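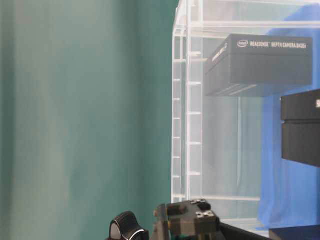 Unit 4: Demonstration by Remote Control

Course notes, Robot Learning Laboratory, Gresden
Prepared by Freya Ashworth
Revised 20 Oct 2018

4.1 Scope

Unit 3 dealt with hand guiding, in which the operator holds the arm and moves it through the task with the motors slack. This unit deals with remote control. The operator moves a leader device, the follower arm copies it, and the joint positions, finger opening and camera streams are logged together. The written exercise is in 4.6.

4.2 Why the two methods give different data

In hand guiding the operator's own arms and sleeves are often in the camera view. A policy trained on such recordings may come to depend on them. Remote control keeps the operator out of view, at the price of touch. Unless the leader device returns force, the operator judges contact by eye, and errors of depth are common.

Hand-guided paths also tend to be smoother near the shelf. Remote paths show short pauses before each contact, where the operator stops to check alignment. Do not trim these pauses from the raw log. If they are to be removed, do so at the training stage and record the threshold used.

4.3 The shelf task

The task used throughout this unit is the handling of boxed goods on clear acrylic shelving. Clear panels are hard for two reasons. Depth sensors working in infrared return poor or missing values on them, and the operator can misjudge where an edge lies when the only cue is a pale line of reflected light. Coloured cloth is hung behind the work area to keep the background constant between sessions. It does not cure the depth problem.

Matt black cartons add a further difficulty. They return little light, and two dark boxes at different distances can merge in a low-contrast view. Approach from below the shelf line should be slow, with the fingers kept clear of the panel until the box face is square to the gripper.

4.4 Procedure

Set the follower to its rest pose before switching on the leader. Match the leader to the follower within the tolerance shown in the Vistel console, then engage. A mismatch at this point makes the follower jump.

Start the log before the first movement. Carry out one attempt per file. Stop the log with the arm at rest, then mark the file as success, failure or void. A dropped box is a failure. A lost camera stream is void.

Failures are kept. They are left out of plain behaviour cloning but are used in Unit 6.

Change the starting position of the box between attempts. An operator who resets it to the same place each time produces a large set with little in it.

4.5 The July set

The set supplied for this unit was recorded in July by three operators using the Goodall leader arm. It holds 1,613 files, of which 397 are marked as failures. Void files have been taken out already. A typical successful file runs to about 270 time steps after resampling.

The failure marks were made by the operators themselves and have not been checked by a second person. Treat them with care. In particular, the first operator counted a box left at an angle as a success, and the other two did not.

Finger opening is stored as a fraction from 0 (closed) to 1 (open). Joint angles are in radians. The Okia export tool writes degrees by default, so change the setting before use.

4.6 Exercise

Draw 100 successful files at random. For each, find the longest pause before first contact and plot its length against the starting height of the box. State the speed threshold used to define a pause. Repeat with the threshold halved and comment on any change in the plot.

Hand in one plot for each threshold and no more than a page of text. Code is to be attached but is not marked.

Reading for Unit 5: section 2 of the course reader, on time alignment of camera and joint data.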